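Foltska Forum > Robot arms and learning > Gathering demos

Thread: 640 examples and it still can't find the lamp switch

bepari_bench
Started in February with the "more data fixes it" advice from this board. The task is simple enough: reach over, press the switch on a desk lamp, back off. We now have 640 recorded goes and the success rate on a fresh table position is 5 per cent. Before I ask anyone to sit down and record another batch, can somebody tell me why I should believe the next lot will help?

slowgripper
How many lamp positions in those 640? And was the lamp on or off at the start?

bepari_bench
33 positions. Lamp on at the start for nearly all of them. The overhead lights stay the same throughout. Fixed view of the tables is below, so you can judge for yourselves.

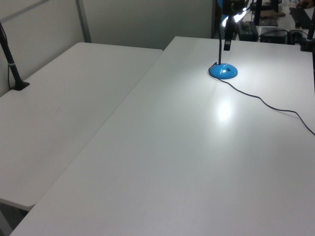 Fixed view, lamp on, tables clear.

slowgripper
Look at the white table. You've got a bright oval of reflected light in front of the lamp, and I'd put money on the model having learnt to go by that. Shift the lamp and the glare shifts too, but not in step with the base if the neck gets bent. Did anyone bend the neck between takes?

bepari_bench
Sometimes. It wasn't written down.

dakilier_owner
I don't buy the glare theory. That base is a big shiny blue thing on a plain white table, you could find it with a colour threshold and no learning at all. My guess is the cable. It wanders off to the right every time, I expect, and the model has tied "right side" to "where the lamp lives". I had the same trouble with a kettle on our Dakilier rig.

slowgripper
One kettle doesn't prove much. Did you test it?

dakilier_owner
Ran the cable the other way and it fell apart. No, I didn't repeat it properly.

prutby_pete
Both of you are guessing. Bepari, cover the cable with white paper and do a run. Then put something matt under the lamp to kill the reflection and do another. That's an afternoon, and cheaper than 640 more goes. Same arm, same model, don't retrain in between.

bepari_bench
Fair. I still think the Prutby crowd oversold this whole method, mind. Two people have given up most of their evenings to it and a bit of string on a pulley would press the switch.

prutby_pete
Nobody here promised you 33 positions was enough. Write down the neck angle next time.

bepari_bench
Will run the paper test first and post the numbers, good or bad.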